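Lettre technique de l'atelier, rubrique Finitions

Huiler un plateau en bois massif : ce que change l'humidité du support

Plusieurs lecteurs nous ont écrit après le dossier de mars sur les huiles dures pour signaler des temps de séchage très supérieurs à ceux des fiches techniques. Dans la majorité des cas décrits, le produit n'est pas en cause. Le bois avait été poncé et huilé trop tôt après son entrée en atelier, ou stocké contre un mur extérieur non chauffé.

Une huile siccative ne sèche pas par évaporation, sauf pour la fraction de solvant qu'elle contient éventuellement. Elle polymérise au contact de l'oxygène. La réaction dépend de la température, du renouvellement de l'air et de l'épaisseur du film. L'humidité du support intervient autrement : au-delà de 12 %, la pénétration devient irrégulière, l'huile reste en surface dans les zones denses et le film, trop épais par endroits, se ride ou reste poisseux. Sur les essences à gros pores, on observe aussi des remontées d'huile plusieurs heures après l'essuyage, sous forme de petits points brillants qu'il faut reprendre au chiffon avant qu'ils ne durcissent.

Haris Lazarević, qui tient l'atelier Altwood, nous a communiqué ses relevés sur une série de plateaux de table. Les pièces sont entrées à une humidité comprise entre 11 et 15 % et ont été empilées sur tasseaux dans un local chauffé. Le protocole prévoit 144 heures de stabilisation au minimum, avec une mesure à l'hygromètre à pointes au début et à la fin de la période, en trois points par plateau, jamais à moins d'une largeur de main des extrémités. Les pièces encore au-dessus de 10 % repartent en pile. L'hygrométrie du local est tenue à 46 %, valeur cohérente avec celle d'un logement chauffé en saison froide.

Le ponçage s'arrête au grain 150 pour les plateaux destinés à l'huile. Monter à 240 resserre la surface et réduit l'absorption, sans bénéfice visible une fois la finition en place. Entre les deux derniers grains, le bois est humidifié à l'éponge puis laissé à sécher une nuit, afin de relever les fibres. Cette étape est souvent omise sur le chêne, où le relevage est moins spectaculaire que sur le hêtre ; elle reste utile dès que le plateau doit recevoir des nettoyages fréquents.

Le cas des surfaces brossées est différent. Le brossage creuse le bois initial, plus tendre, et laisse le bois final en relief. L'huile s'accumule dans les creux et l'essuyage au chiffon plat ne l'en retire pas. Il faut une brosse souple ou un pad blanc, passé dans le sens du fil, puis un second essuyage après une vingtaine de minutes. Les teintes foncées accentuent le défaut : les pigments se déposent avec l'excédent, et les creux virent au noir alors que les crêtes restent claires. Si l'on recherche un gris-brun homogène, mieux vaut appliquer la teinte séparément, à l'eau, et huiler ensuite avec un produit incolore.

Pour l'entretien, une réapplication légère suffit lorsque la surface devient mate aux endroits de passage. Le plateau est lavé au savon neutre, rincé, séché une journée, puis huilé au tampon presque sec. Tout excédent est retiré avant le quart d'heure. Les chiffons imprégnés sont étalés à plat à l'extérieur ou immergés dans l'eau dans un récipient métallique fermé, le risque d'auto-échauffement étant réel avec les huiles à base de lin.

Les relevés complets d'Altwood sont disponibles sur demande auprès de la rédaction. Nous publierons dans une prochaine lettre les résultats obtenus sur le frêne, dont les écarts d'absorption entre dosse et quartier méritent un traitement à part.
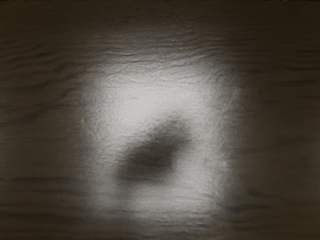
Colles : fin de série chez Brarnitz

La colle vinylique Brarnitz en seau de 4 kg n'est plus fabriquée. Le conditionnement en bidon est maintenu, avec la même formulation et le même temps ouvert. Les ateliers équipés de l'ancien support de pompe devront prévoir un adaptateur, fourni par le distributeur Kondus avec la première commande.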